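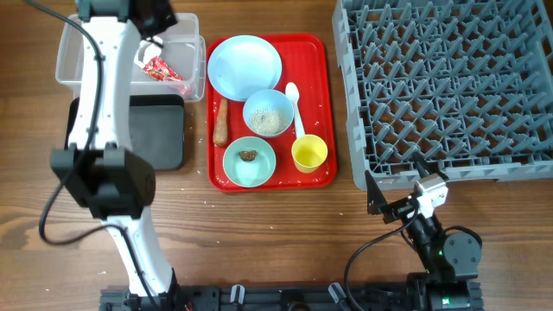 Section 6. Clearing and Cleaning the Serving Tray

Read this section before first use and keep the leaflet with your Halar tray set.

1. Take out leftover food first. Scrape rice and other small grains into one bowl, then empty the bowls into the trash or a storage container with a lid.

2. Put wrappers in the trash. Do not leave them under hot dishes.

3. Lift the plate, bowls and cup off the tray one at a time. Set the spoon aside so it does not slide when the tray is tilted.

4. Hold the tray level with both hands and carry it to the sink. Tap loose grains off into a strainer.

5. Wash the tray in warm water with mild dish soap. Rinse and dry with a soft cloth.

6. Wipe the table with a damp cloth, working toward you. Dry wood right away.

NOTE: Dried rice comes off more easily after the tray has soaked for 20 minutes.

CAUTION: Do not use steel wool or scouring powder. Scratches in the colored surface cannot be repaired.

CAUTION: Do not put the tray in an oven or microwave.

For replacement bowls, order part 736 from Halar. Storage is covered in Section 7.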